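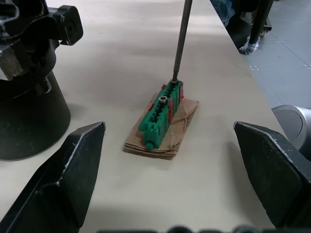 Which bits can I keep in the Ronedon holder?
Every bit with a standard hex shank will stay in it, the short ones and also the long ones of 50 mm. Small sockets can be stored if you put them on an adapter first.

Ronedon Bit Holder and Small Storage
Item no. 1786
Sold by Pusadard, home and bench supplies

Ronedon is our storage line for narrow things, which in most homes are lying together in one drawer. The bit holder is made of green plastic, with slots along the inside of the channel. You push the shank between the teeth and it sits upright. To take it out, pull straight up and do not turn it. A new holder is a little tight, and this becomes better after the first weeks.

The holder can be ordered alone or together with the other storage pieces of the line. Please choose at the order what you need:

Bit holder, green
Wooden block with round holes
Cloth bag for a flute or another slim object
Fabric pouch with flap

The cloth bag is closed with a cord. We recommend to tie the cord near the middle and not at the end, so the bag keeps its shape when it lies on a shelf. Please measure your object before you order – the bag does not stretch.
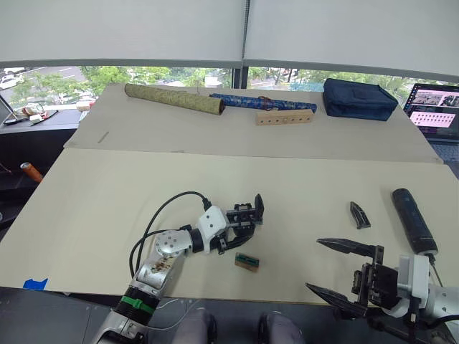
The wooden block is good for pencils, thin brushes and round handles. It has no felt under it, so on a painted shelf we would put a piece of cardboard or cork between. Wipe it with a dry cloth. If it gets water on it, let it dry standing on the long side and do not put it on the heater.

The pouch is for flat things: a notebook, a cleaning cloth, spare cords. It can be washed by hand in cool water. The cloth bag should only be brushed.

Delivery and guarantee
Orders leave our storehouse in Zustthorpe on working days. Small orders go in a padded envelope, bigger ones in a box. The guarantee on the bit holder is 2 years. Broken teeth are included, but damage from heat is not. Currently we have 172 holders in stock. The Dumlao hanging rail, which some customers ask for, will be available again in February.

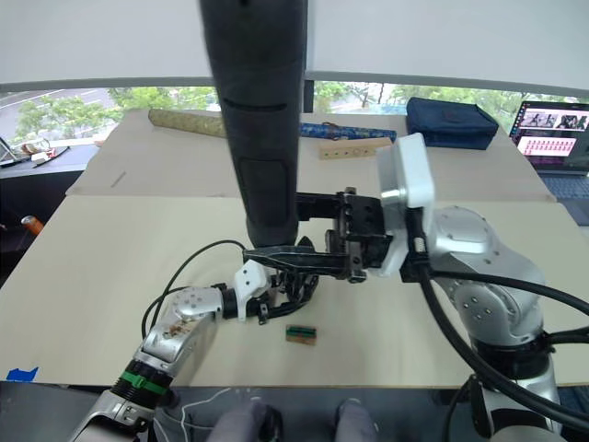
One buyer wrote to us that the holder is fine for the bits, but that she would like to see a version with wider slots, "because the thick handles are still rolling in my drawer." For thick handles we suggest the wooden block at the moment. Please check the diameter of the holes in the size table, or send us the size of your handle and we will measure it for you.

Page updated Sunday, October 27, 2024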